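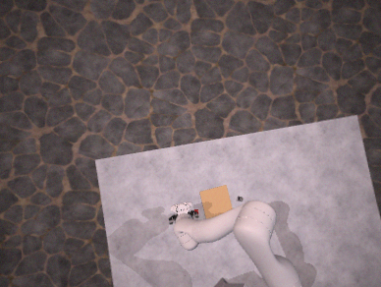
Essam Tawfik wrote back before I'd finished my coffee, and his whole message was that I should stop fiddling with the gripper and go look at where the base sits. The fingers were fine, he said, and if the hand kept landing off to one side of the orange square, then the table and the arm didn't agree about where zero was.

Diary > Brisa > Arm setup

18 Jul 2022

He was right, and I'm so pleased I could dance! I had spent two evenings on finger spacing in the simulated cell (spacing, pad friction, closing speed, all of it) and the trouble was in the mount the whole time. When I turned the table to match the real one at Dedbridge, I turned the tabletop and forgot the base plate. So every target was off by a small angle, hardly anything close in and miserable at full reach.

Home Diary Projects Notes About

Fixed it after lunch. Base and table now share one parent, so they turn together, and I redid the home pose from scratch. Then I ran the little red piece over to the square, again and again, 312 tries, and went to make soup while it ran. Five misses! Last week it was 78 on the same run. I read the log standing up with the spoon still in my hand.

Search this diary Go

The misses all look alike — the elbow swings wide and the wrist gets there a touch late. I think that's the joint limits I copied over from Sarov in January, which were for the older arm. I'll go through them one joint at a time tomorrow, starting at the wrist.

Also wrote the new base offset on a card for Abdelkrim Naciri, who has to bolt the real one down on the Nasr side and will want it in millimeters. Must check the sign on the second number before he gets it. I had it backwards once already.

Bed now, though I may just start one more run first.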